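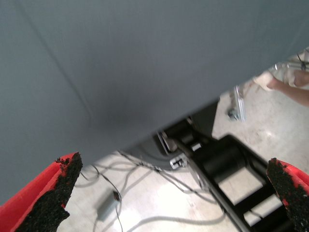
Page last changed: July, late evening (fixed two typos and put the bench part back in)

Hello and welcome to the shop page! I've been promising Pauline Hulme a look at the new place ever since we got the keys, and she keeps asking, so I'm finally putting something up. It's a small gallery with a lot of chatter attached. If you only want the pictures you can scroll, I won't be offended. Everyone else, get a drink.

Quick catch-up for anybody who landed here from a search. I'm Chelsea Tindall, and with Bradley Treloar I fix up small old machines in a rented unit in Drurkham. We used to do it in my garage, which was fine until we brought home the Kershaw. The Kershaw is a little bench lathe, missing half its bits when we bought it, and it's the reason for the new unit, the new bench and the new hole in my savings. I paid 600 for the lathe and Bradley put 1605 dollars into getting the unit ready, so we're both in deep now.

The floor

Pale concrete, smooth, a bit mottled, with a few scuffs and stains. I love it. I know that's a strange thing to love, but you try looking for a dropped setscrew on the garage floor I had before, which was dark brown and cracked and ate everything smaller than a walnut. On a light floor you just look down and there's your screw! Kieran Goodall wanted us to paint it, and he even dropped off a color card (there was a green on it called Meadow Hush, I'm not kidding). We talked about it for a whole evening and left it bare. Paint chips when you drag a machine across it, and we drag machines across it a lot.

The stains came with the unit. I went at them with a stiff brush and degreaser for most of a Drurkham heat wave and got nowhere, so they've been adopted. A few are going to end up underneath the storage rack anyway.

The cables

Yes, the gray cables are a tangle. They loop around on the floor and under the black equipment, and every time I walk by I think "tonight," and then it isn't tonight. The outlets in the unit are all on one wall, and of course it's the wrong wall. We've got an idea for a raceway along the baseboard with a drop at each end of the bench, and Bradley has it drawn out on the back of a feed store receipt.

If you're setting up a space of your own, here's what I'd do in a different order next time:

Put in the power before you move any furniture. We did it backward and have already shifted the bench twice.

Label both ends of every cable. I used masking tape and a pencil, and the pencil is wearing off, so go with a marker.

Buy more hook-and-loop straps than you think you need. I bought a pack of 11 and they were gone before I'd reached the corner.

Don't use the long cables just because you have them. I have a whole bin of long gray ones from an office clear-out, and that's exactly how you end up with loops all over the place. Short ones are worth the money.

The bench top

I went back and forth on the surface forever. My old bench was scrap lumber with years of oil in it, lovely to lean on and terrible to work on. For the new shop I wanted something flat, plain, easy to wipe, and a color that shows metal parts well. The gray-blue won. Small silvery parts stand right out on it, and your eyes don't get as tired as they do with white. Ashley Staniforth, who has rebuilt far more gearboxes than I have, told me to stay away from anything with a pattern, and she was so right. Speckled tops hide washers. Wood grain hides pins.

The one thing I'd add is a lip along the back. Round things roll. You'd think I'd have seen that coming!

The little gear

Okay, my favorite. A small metal spur gear lying flat with its face up, squared-off teeth all the way around, and a good big bore through it. Set down on the bench by itself it looks like a kid's drawing of a star. I could have filled the entire page with gears, and Bradley said please don't, so you get the one.

It belongs with the change gears for the Kershaw. If you haven't met change gears, they're the set you swap around on the end of a lathe to get different thread pitches. You look at a chart, pick your gears, hang them on the bracket, and the lead screw turns at the speed you want. Lose one out of the set and a bunch of threads go off the menu. Ours came with a coffee can of mixed ones, some right, some from who knows what, and sorting them has been my winter hobby and now my summer hobby too.
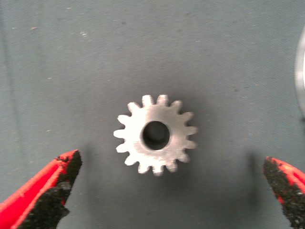
Sorting, then. My method is slow but it works. I clean each gear with mineral spirits and an old toothbrush, getting down into the gaps, where the packed gunk likes to live. Then I lay it flat and look across the teeth for any that are bent or chipped or worn to a point. Then the bore gets checked on the stub (I keep a short piece of shaft at the bench just for that). If it slides on without wobbling it goes in the keeper tray, and if it wobbles it goes in the maybe tray. The maybe tray is a lot fuller than I'd like.

Bradley thinks I should just order a full replacement set. We priced one from Indisik and it came to 700 before shipping, for a lathe that cost me less than that. So I'm sorting. Pauline, if you're reading, you still have that box of odd gears from your uncle's barn and I have pie.

A couple of you wrote in to ask about storing gears, so let me answer it on this page and save some typing. I tried a drawer with dividers and didn't like it, they knock into each other every time it slides shut. What I've settled on is a board with dowels standing up in it, a gear or a short stack to each dowel, with the size penciled underneath. A wipe of light oil before they go on. Kieran cut the board for me from a leftover shelf and rounded the corners, very fancy. When a dowel is bare you can see right away that something's still on the machine or rolled off somewhere.

About washing gears: please don't use the dishwasher. I had an email from somebody who did. The gears came out fine and then rusted overnight, and the plates had a taste.

What's next

The storage rack goes in first, then the raceway, and then I want better lighting over the lathe end, where I'm always standing in my own shadow. The Kershaw's headstock is apart right now and waiting on bearings. After that comes the Driltstead, a little hand-crank drill press that Ashley found at a farm sale and passed on to us in exchange for a weekend of help with her fence. It has the prettiest flywheel and somebody painted the whole thing orange, bolts and oil holes included, so there's a lot of scraping in my future.

I'll put up more pictures when the headstock goes back together. If you know the Kershaw lathes at all, I'd love to hear what your change gear chart looks like. Ours is a photocopy of a photocopy and the bottom row is just smudge, so I've been working those ones out with a calculator and a fair bit of muttering. Even a phone snap of the plate inside the cover would help. Email is best, I check it in the morning before I head over to the shop.

Chelsea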